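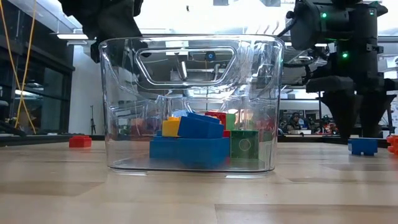
**Clear bins for big building blocks, yes or no?**

Posted by takcombe_attic

Hi all! I'm sorting out the chunky studded blocks at our place (the large ones, bigger than the usual little bricks) and I keep going back and forth on what to put them in. Right now I'm trying a clear plastic bin with a handle cutout, because the old drawstring bag meant tipping the whole lot out every time somebody wanted a green one. We've got 40 or so spread over two rooms. Do you sort by color, or just chuck them in? And how do you stop the strays? There's always one left behind on the table.

**mao_and_me**

Clear, every time! I moved ours over in January and cleanup got so much quicker. I don't sort by color at all, I gave that up after 5 tries. One thing I'd say is don't fill the bin to the top, or little hands can't dig and they'll dump it anyway. For strays I keep a shallow wooden tray on the table, and whatever's left over goes there until the end of the day.
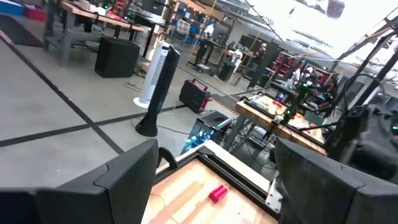
*One red brick on the tray, on the wooden tray.*

I do the floor last, and I check behind the fans and under the workbench too, blocks go a surprisingly long way on concrete.

**clirnville_dad**

just use a bucket lol. we have 700 of the small ones in a paint bucket and everyone lived

**trodow_tidy**

I'm with the clear bin people, but get one with rounded corners if you can, way easier to wipe out. Mine has 6 kids using it on a busy afternoon and I rinse it in the sink with dish soap, then leave it upside down on a towel overnight. Pull the blocks apart before you put them in or they take up twice the room.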